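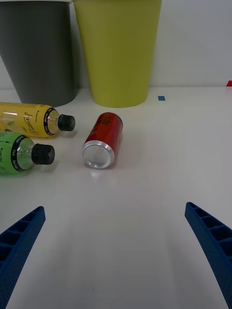
November
By Halima Ajayi

Bundis Color Terms, data card

Bundis is a table of free-response color names for household objects. Each row holds one term typed by one respondent for one item. It was compiled to check how often everyday words such as "gray" and "green" are replaced by compound or borrowed terms when no list is offered.

Contents

terms.csv - one row per response
items.csv - item code, object class, hue group
respondents.csv - age band, first language, screen type

There are 80 items and 200 respondents. Every respondent saw every item once, in random order. Blank responses are kept as empty strings and should not be read as refusals, as the form did not separate the two.

Collection

Responses were typed on the respondent's own screen, with no color calibration. Olumide Chukwu wrote the form; Jarmo Hakala ran the sessions in Pranow. Input was limited to 100 characters. Spelling is left as typed in the column term_raw. The column term_norm is lowercased, with hyphens and double spaces removed.

Hue groups

Groups were assigned by 3 coders working separately. The yellow-green group has the lowest agreement: coders split between "green," "yellow" and "olive," and respondents add "lime" and "chartreuse." A gray cup beside a yellow-green one is a typical pairing across the group boundary.
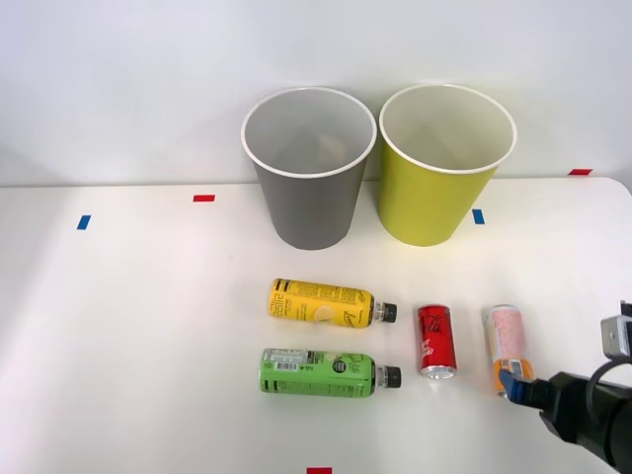 Known problems

Dark gray and black overlap in term_norm for items shown late in a session. The cause is not known. "Grey" and "gray" are not merged - do this before counting. First language was self-reported and allows one value only.

Changes

Sihan Cao removed duplicate rows left by the form's resend button. Item codes did not change.

Contact

Ifeanyi Bako, Pernum. Send corrections with the item code and the row number from terms.csv.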